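The lid amnesty

I moved into the flat on Gillies Road with 19 food containers and, by my best reckoning, the lids to a completely different set of food containers. This came to light at seven in the morning in July, when I wanted to take soup to work and ended up taking it in a jam jar, wrapped in a sock.

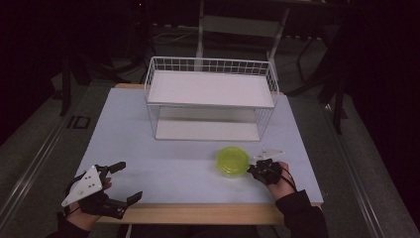
Posted by Heather Dalgleish in Home, Grumbling
2 comments

I should say that I was brought up properly. My mother kept her tubs in one cupboard, nested, with the lids filed upright beside them like records. If you borrowed one you brought it back, and if you brought it back without its lid you were spoken about. I know for a fact that Alistair Yule, who lived next door to us and was otherwise well liked, is still remembered on that street for a casserole dish in the eighties.

Somewhere between her house and mine the system fell apart. I blame takeaways, a bit. You start keeping the good ones, then the fairly good ones, and before long you own a tower of things that once held a korma and have gone orange for life. None of their lids fit anything else. They very nearly fit, so you press down three corners and the fourth comes up to greet you.

Fraser, who is married to me and should know better, believes any lid will go on any tub if you mean it. He is the reason there was dal in my work bag. We have agreed to call it a leak.

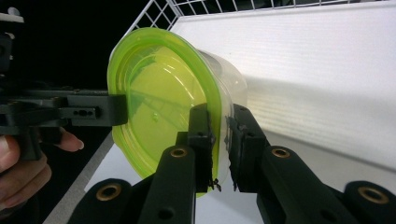 So we held an amnesty. Everything came out of the cupboard and on to the kitchen floor, and each tub had 30 seconds to find its partner. The ones left over went in a box by the door. I thought this was harsh but fair. Fraser thought it was a waste of an evening and kept slipping things back in when I went to fill the kettle, including a margarine tub with a crack down the side that he says is for screws. We have no screws. We have a drawer with one Allen key in it and some birthday candles.

Then Donnie Matheson from upstairs came down about the bins, saw the box, and went quiet. He asked if he could have a look. Ten minutes later he went back up with a lid he said he'd been missing since he lived in Brarkard, which can't be right, as I have never been to Brarkard.

The cupboard shuts now. I did buy two new tubs to celebrate, and one of them is already at my sister's with half a lasagne in it. She says I'll get it back at the weekend. She didn't mention the lid.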